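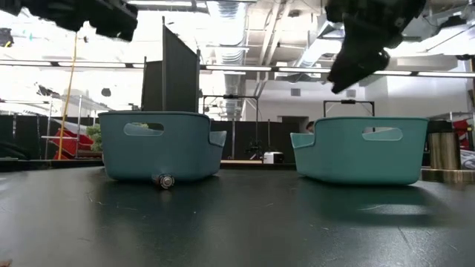 Firell Cabin Bag: review after one semester

The Firell is a soft cabin bag sold mainly to exchange students and other people who fly on the cheapest fare class. I bought mine in January and have taken it on five return trips, all with hand luggage only. The review covers fit, weight, zippers and the discount scheme that comes with it.

Fit. With the front pocket empty, the bag goes into the gate sizer without force. With a laptop charger in the front pocket it does not, and I had to move the charger to a coat at the gate in Grulberg. The published size leaves out the front pocket. Buyers should measure the bag packed.

Weight. Mine weighs almost 600 grams more than the older Navarro bag it replaced. Most of the difference is in the back panel, which is stiff and keeps the bag upright on a station floor. On a fare with a strict weight limit, the Navarro is still the better choice.

Packing. The main compartment opens flat on three sides. There are no dividers. Small items such as spare batteries, adapters and toiletries move to the bottom during the trip, and a rigid tray or a set of pouches is needed to keep them apart. The liquids pocket is on the outside and can be reached at security with the bag standing up.

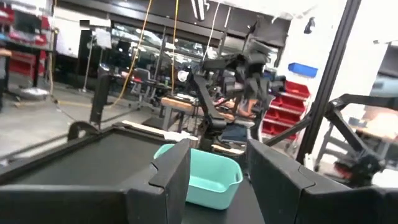

Small teal basin with rounded corners and a hand-hold cutout.

Zippers. The main zipper is good. The one on the liquids pocket began to catch at the corner on the third trip. Itedel, the shop that sells the bag, replaced it under warranty. Rekha Shukla at the service desk handled the claim by email and the new bag arrived the following Wednesday. The zipper on the second bag catches less, but it does catch.

Discount scheme. Each bag comes with a code for a free seat choice through Itedel's booking page. The code works once, on return bookings over 200 euros. My flatmate Jennylyn Tagle has the same bag and could not use hers, as her fares were all below that. I would give the code no value when comparing prices.

Pros: stands upright, opens flat, quick warranty service.
Cons: weight, front pocket, corner of the liquids zipper.

Rating: 3 out of 5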